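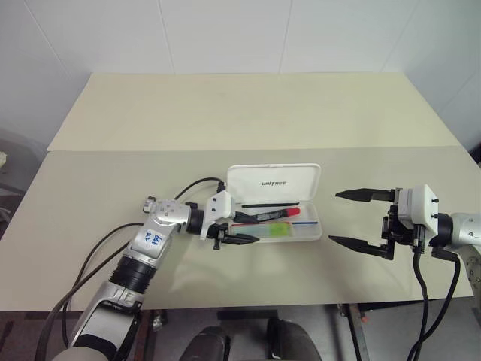 Page last changed: March, 21:40

Brovstead Nature Notes list: archive
Subject: Re: Starting a phenology diary, what to write down?
From: list member, Ruddock Lane end

> Hello all, new to the list and new to the village. I've been reading the old
> posts about first frogspawn and first chiffchaff and I'd love to join in, but
> I'm not sure where to begin. Do I need to know all the birds by ear? Do you
> write every day? I have a small north-facing garden and I walk the dog along
> the Fodora path most mornings. Also, pen or pencil? I lost half of last
> autumn's jottings to a downpour.

Welcome, welcome! You've picked the very best time of year to start, everything is about to go off at once and you'll have something to put down nearly every time you step outside.

No, you don't need the birds by ear. I started with four: robin, blackbird, great tit, wood pigeon. The rest came along over the years, and I still can't tell a garden warbler from a blackcap unless it sits up and lets me look at it. Write down what you do know and put a question mark by the rest. I have pages full of question marks from my first spring and I'm very fond of them.

As for how often, I write on the days I see something and leave the others blank. What matters much more is going to the same spots. Your Fodora path is perfect for this. Choose one hazel, one hawthorn and one patch of celandines, and look at those same ones every time you pass. If you change trees halfway through, the dates stop meaning very much (the hawthorn by the stile is always well ahead of the one at the bottom gate, and they're only 95 paces apart!).

Your north-facing garden is useful too. Most of us on the list have sunny plots, so our first dates all lean early. I'd love to know when your snowdrops finish.

My own page for each visit goes like this:

place and time of day
wind and cloud, in plain words
what's in leaf, what's in flower
anything heard or seen moving
one line of whatever else I feel like

That last line is the one I go back and read. Last year I had "whole rookery shouting, could not hear the church clock" and I was straight back there.

Pen or pencil: pencil outdoors, every time. A soft one will write on a damp page when a biro just skids about. I copy up in black pen in the evening, and that's when I look things up as well. Keep the outdoor notebook small enough for a coat pocket and the good one at home. I'm on page 105 of mine and the cover is still holding on.

Things to look out for in the next few weeks: coltsfoot on the bank behind the old Tineo works, toads crossing at the bottom of the hill after dark if it's mild and wet, and the first brimstone on any warm afternoon. We had 63 toads reported in one night last spring, which was wonderful, so do take a torch and go slowly. Somebody on the list also heard a chiffchaff up by the reservoir and I am very jealous.

If you'd like the old first-dates table, write back and I'll post it. It's a bit of a muddle before the list got going, but from then on it's pretty complete for frogspawn, blackthorn and swallows. Swifts are patchy. We could really do with more eyes on swifts in May, so if your house looks out over the rooftops, please say!

Happy looking, and do tell us about your celandines.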